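Search this site
Enter keywords
Go

Robot learns to clear a bin by practising on its mistakes

By Lertchai Pongsiri
October

Print this page
E-mail this to a friend
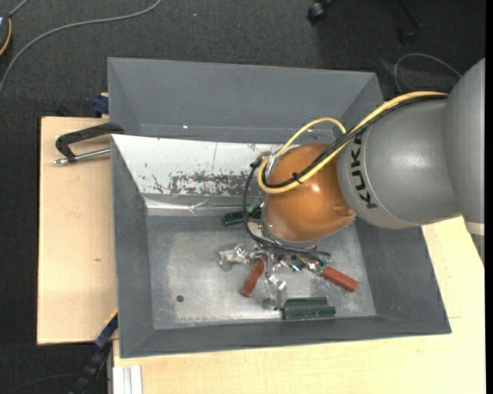

A research team in Rarkville has published results from a method that teaches a robot arm to pick up objects using a small amount of practice on real hardware.

The method, called Pladari, was developed at the Olitetti laboratory and tested on the common factory job of lifting parts out of a bin. The arm was given 600 practice attempts and no model of the bin or of the blocks used in the trials.

Most systems of this kind learn from large collections of successful picks, often produced in simulation. Pladari gives more weight to the failures. When a pick goes wrong, the software compares the position of the fingers with where it had expected the block to be, then chooses a similar position for one of its next attempts. Positions that it already handles well are tried less often.

The team compared the method with an earlier program of its own, named Raju, which picks its practice attempts at random. Pladari reached the same success rate as Raju after 237 attempts. Raju needed all 600 to get there.

The biggest gains came with blocks lying close to a wall, where a finger can catch on the metal before it closes. Blocks resting side by side also improved, although by a smaller margin. For single blocks in the open part of the bin the researchers found no clear difference between the two programs.

The trials were repeated 3 times, with training started from nothing on each occasion. The paper says the order in which the positions were learned varied a good deal between runs, but the final results were close.

There are limits to the work. The blocks were rigid and plain in shape, and the paper reports that performance fell when 4 or more were piled on top of one another. The software also has to be told whether a pick has failed, and a block that slipped out of the fingers late in the lift was sometimes recorded as a success. The team corrected those entries by hand.

The method adds a short pause before each practice attempt while the next position is chosen. It makes no difference to the speed of the arm once training is over.

The Olitetti group now plans to try the method with mixed parts and with soft packaging, which changes shape when gripped. It will release the training software and the record of every attempt, including the failed ones, when the next set of trials is complete.

Print this page
E-mail this to a friend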